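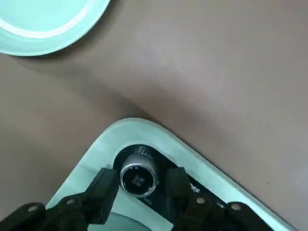 Par Birdie Tran – avril
Imprimer | Envoyer par e-mail

Stamatia Stefanou a la clé de l'atelier dans une poche et un crayon gras dans l'autre, et elle parle déjà d'entretoises avant même que j'aie posé mon sac. Depuis trois hivers, elle mène avec Gemechu Moges la remise en état de l'« Oma », une petite locomotive à vapeur de type 030 qui a passé sa carrière à tirer des wagons de betteraves sur l'embranchement de la sucrerie de Reltton. Voie de 700, châssis intérieur, cheminée droite : une machine de rien du tout, diront certains. Moi, j'en suis tombée amoureuse en une matinée !

« Elle porte le numéro 1428, frappé sur les bielles, sur les boîtes d'essieux, partout », explique Stamatia. « Quand on démonte, on retrouve ce numéro à des endroits incroyables. Sauf sur la bielle d'accouplement gauche, qui vient d'une autre machine, on ne sait pas laquelle. » Elle penche pour l'« Abera », sa sœur de ligne, ferraillée à la fermeture de l'usine. Gemechu n'y croit pas une seconde. « L'Abera avait des coussinets plus larges. J'ai les cotes à la maison, je les lui ai montrées dix fois. »

La discussion dure depuis le premier hiver et je n'ai pas réussi à les départager.

Le gros morceau, c'est la chaudière. Le foyer en cuivre était plus sain que prévu, mais la plaque tubulaire avant a dû être refaite entièrement. L'ancienne avait été rechargée à la soudure tellement de fois que les trous n'étaient plus ronds. Les ateliers Ellement ont découpé et embouti la nouvelle, et Gemechu raconte le jour de la livraison comme d'autres racontent une naissance. « On l'a présentée à blanc, elle est entrée du premier coup. On s'est regardés sans rien dire. Et puis Stamatia est allée chercher le café. » 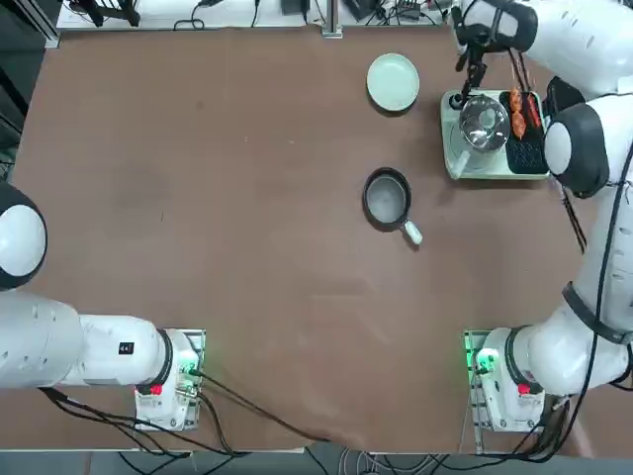
Restent les entretoises. Il y en avait 200 à contrôler, une par une, au marteau, en écoutant le son. « Une bonne entretoise chante, une entretoise cassée fait toc », dit Gemechu, qui a remplacé les 30 plus mauvaises et surveille encore deux ou trois douteuses du côté de la porte de foyer. Il a appris le geste auprès de Chukwuemeka Bassey, ancien chaudronnier, passé les voir un après-midi pour donner un avis et resté finalement toute la semaine.

Je l'ai eu au téléphone le soir même, vers 19 heures, et il était intarissable (j'ai rempli quatre pages). « Ces petites chaudières industrielles, on les a beaucoup maltraitées. Mauvaise eau, feux poussés trop vite le matin parce que la campagne betteravière n'attend pas. Celle-ci a eu de la chance, quelqu'un l'a lavée régulièrement. Ça se voit au bas du foyer, il n'y a presque pas de tartre dans les angles. »

Ce quelqu'un, on aimerait bien le connaître. Mahlet Feyisa, qui dépouille les papiers de la sucrerie, a retrouvé un carnet de dépôt où les lavages sont notés à l'encre violette, toujours de la même main, avec des initiales illisibles. « J'ai d'abord lu un R, ensuite un B. Il note aussi la météo et, une fois, la naissance d'un veau », s'amuse-t-elle. Le carnet mentionne en outre un changement d'injecteur côté mécanicien, ce qui règle une vieille question : les deux injecteurs de l'Oma ne sont pas du même modèle, et voilà pourquoi.

Pour la suite, l'épreuve hydraulique d'abord, puis le remontage de la tuyauterie et le calage des tiroirs. La distribution est une Allan à coulisse droite, et Stamatia se réjouit visiblement de s'y attaquer. « J'ai refait l'épure trois fois sur du papier millimétré. Gemechu voulait la faire à l'ordinateur, on comparera ! »

La peinture attendra. Sous le noir, ils ont gratté jusqu'à un vert olive avec un filet rouge, sur le flanc droit de la caisse à eau seulement.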